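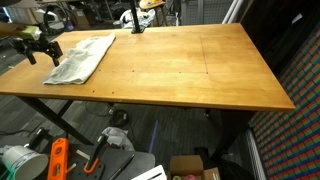 The folding cell at Briltstead, with the hand tools close by.

Leave the level by the robot

2022-01-01

Print this page | E-mail this article
Shares 33 | Comments 7

Search Wastance Enter keyword Go

I spent a good part of December arguing with Siham Twal about a spirit level. She runs the cloth-folding cell in our shop at Briltstead, the one we all call Jin, and she wants the level, the clamps and the marking pen to live right next to the machine. I used to want them on hooks in the tool crib with everything else, signed out and signed back in. I've changed my mind, and since I was loud about the first opinion I figure I owe people the second one in writing.

Jin is one arm with a gripper over a big butcher-block table, and a pole fixed at the back edge of the wood. The job is to pick up a cloth and fold it, then do it again. Cloth is miserable stuff for a machine. It wrinkles, it slumps to one side, and one edge will be as straight as a ruler while the other looks like somebody slept on it. So when Jin starts missing corners, everybody looks at the gripper first, and after the gripper they look at the software, and then somebody wants to call Prasik, who we have the service agreement with, and get a technician out.

Siham looks at the table.

I thought this was a bit of an affectation, to be frank. A table is a table! It has legs, it stands there. But she keeps a notebook, and over the fall she wrote down every time Jin went off and what she did to get it folding again. Four of those times it was the table that had crept. Somebody leans on it, or drags a box out from under it, and the top ends up a hair from where the arm thinks it is. On a rigid part you might get away with that. On a hem you're pinching air.

Her fix is about as low-tech as it gets. There are lines drawn on the wood, and she checks against them. She puts the level on the top, one way and then the other, and she looks at the foot of the pole and gives it a push with her thumb. If something has moved she clamps it, nudges it back and runs one fold slowly with her hand near the stop. The whole business takes seven minutes when the level is within reach. When the level is in the crib it takes as long as it takes, and what really happens is that people skip it.

That was the part I had wrong. I'd been treating the walk to the crib as a small cost, a few minutes here and there, and setting it against the cost of lost tools (I've bought a lot of tape measures in my life). What I hadn't counted was all the checks that never got done. You're in the middle of a run, Jin drops a corner, you think it might be the table, and the level is at the other end of the building behind a sign-out sheet. So you bump the pick point over a little in the program and carry on. I've done it myself. Tarek Karaki, who has the shift after mine, did it on top of my bump, and I did it on top of his, and by the end of the week the program was chasing a table that hadn't been checked by either of us.

We got over 33 little corrections deep before Siham threw the lot out, squared the table to its lines and loaded the original positions. It folded fine. She was very gracious about it – more than I would have been.

Now, Tarek still disagrees with me, and he's not being silly. His worry is clutter. He says a cell that has hand tools lying beside it turns into a cell that has everything lying beside it, and I have to admit that our corner isn't going to win any housekeeping prizes. There's cable coiled on the floor under the table. There's an open cardboard box down there too, and a crumpled plastic bag I keep meaning to pick up. Tarek sees all that and says, there you go, that's what happens when you let one clamp stay out.

I think he's lumping two different things together. A bag on the floor is mess and I'll go and get it, fine. Cable where people put their feet is a real problem and I'd back him on that any day of the week. But the level has a job in that spot. Same with the clamps. If you clear those away along with the bag, you've tidied up the one habit that was keeping the machine honest.

What I'd like, and what I've asked for, is a proper home for them by the cell. Right now they share a surface with a plate and a white container lying on its side, and you have to reach past one thing to get at another. A shallow tray would do it. Two clamps, the level, the pen. Siham says the tray should be ugly enough that people don't borrow it for their lunch. She also wants the lines on the table gone over fresh, because a couple of them have gotten faint, and I said I'd do that, so it's in print now and I'm stuck with it.

And the holes. People who visit always ask about the holes in the tabletop, and whether we're going to swap it for a clean one. I'd vote no. A nice new top means every line gets drawn again, and everybody has to learn where things sit all over again, to please the eye of somebody who's there for a quick tour. Wood takes a clamp well, it takes a pen line, and I can sand it. I know there are shops that wouldn't have a wooden table anywhere near an arm. They may be right for what they make. We fold cloth.

The service agreement with Prasik comes up for renewal soon, and I've been asked whether we still need the full one. I'd keep it for the arm. I don't want any of us opening up a joint with a video playing on a phone next to it. But I'd write into our own procedure that the table gets checked before anyone picks up the phone, and that the result goes in Siham's notebook, with initials, even when it was fine. Tarek has agreed to the notebook. He's holding out on the tray.

Print this page | E-mail this article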